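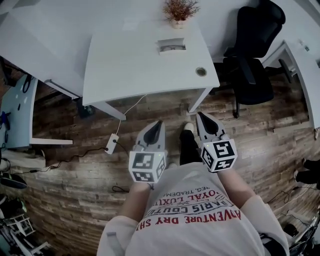 Hand grippers, start position, Cliline station 2.

WEEKLY GRIPPER CHECK — TUESDAY
Opened after fault 844 (left jaw closed by itself, let go when it felt like it)

1. Marker cubes seated, no wobble: PASS
Comment: Both tight. The left one was glued by an enthusiast.

2. Indicator lights green on both units: PASS
Comment: They were also green during fault 844, so make of that what you will.

3. Floor cables clear of walking path: FAIL
Comment: Adapter and leads are on the planks beside the operator. Also written up in November, in much the same words.

4. Jaw travel, 42 full cycles per side: FAIL (left)
Comment: Stuck closed on 4 of them. Right side clean. 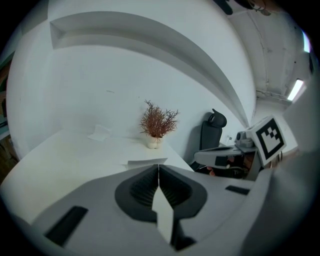 Fault 844 still has no agreed cause. Karau support blames a worn spring; the Tarilgate manual blames the operator, as it does for most things. Grit between the finger pads is my own guess — those fine parallel ridges hold on to whatever they pick up, and the log has no entry for cleaning them. Brush the ridges out before the retest. Move the loose paper off the table too, or somebody will end up testing on it.

5. Stop procedure posted at station: FAIL
Comment: Posted at the Hứa bench, two rooms away. A brisk walk with your finger in a jaw.

Left unit tagged out until items 3, 4 and 5 are closed. Right unit may be used.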